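Before you let an arm near a sink in the sim, write your limits down. I learned this from Grażyna Krajewska at Utenis, and I still follow her sheet (mostly!).

First, set a keep-out zone around the faucet. I use 10 cm and I don't shrink it — ever. 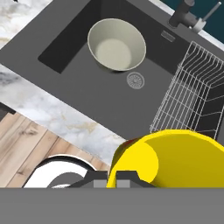 Bowl in the basin, with the rack to the right.

Next, cap the wrist speed whenever the gripper is over the basin, and log every contact with the counter. Two contacts in one run and I call it a fail. 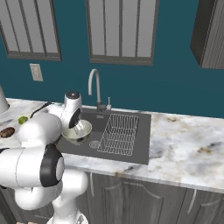 Then save your limits with the run, so whoever picks it up next can check them against yours. Mine go in the same folder as the log.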